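Penguins again

4/17/23

Quick one tonight, got about 20 minutes before I need to be on the phone to Inmaculada re: the train tickets, and if I don't write this now it won't get written.

So. The bedding saga. Some of you asked (well, Youssra asked, twice) whether I ever sorted the small bedroom out after the move to Savstead. Answer: sort of. The bed is in. The bed has things on it. The chest of drawers is still on the landing with a lamp and all the post on top, and you have to go past it sideways. Fine.

The big decision was the duvet cover. I'd planned on something plain. Grown up. Had a grey one in the basket and everything, 37 quid, which is a lot for grey. Then my niece came round, saw the old pink penguin one in the charity bag and took it straight back out again. No discussion. She's six and it's her bed when she stays so I lost that one pretty fast.

And I'd forgotten how bright it is! Proper bright pink, cartoon penguins, white bubbles. You notice it from the stairs. Next to the walls, which are still the last tenant's idea of cream, it's a bit of a shock first thing in the morning. I'm getting used to it. Hugo says it looks like a sweet shop. Hugo has had the same brown duvet since university so I'm not taking notes.

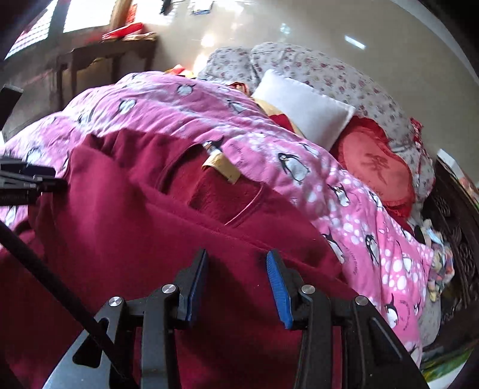 The red fleece is the other thing. It lived on the sofa at the old flat and it's had a hard life, tea mostly, but it washes well and it's the warmest thing I own. Dark red on bright pink shouldn't work. Probably doesn't. But that room is cold well into June according to Ramiro next door, who's lived on this street for ever, so the fleece stays and the colours can fight it out between them.

What I can't settle is how it should go. Folded in a strip at the bottom looks smart for as long as it takes someone to sit down. Spread flat over the lot hides the penguins, and I've been told off for that already. So mostly it gets dropped on and pulled roughly straight, lumps and all. Bed making in this house takes under a minute and it shows.

Things I've learnt so far, for what it's worth. Wash fleece on cool and on its own, mine still sheds and I had red fluff on all the white towels. Do the duvet cover inside out, the prints last longer. Do up the poppers BEFORE it goes in the machine or you'll find every sock you own inside it, plus a pillowcase, all of it still wringing wet. Tassanee told me that one years ago and I ignore it every single time.

Still to do: curtains (the old ones from the flat are a good four inches too short), a shelf for the books, and teh radiator needs bleeding, it knocks all night. Also a rug. The tiles are nice but they're freezing on bare feet and I saw one in the window of Escobar that might do, if it's not sold by the time I get paid. Green. Don't say anything about the green.

Right, phone's going. More when the curtains are up, or when I've given up on curtains.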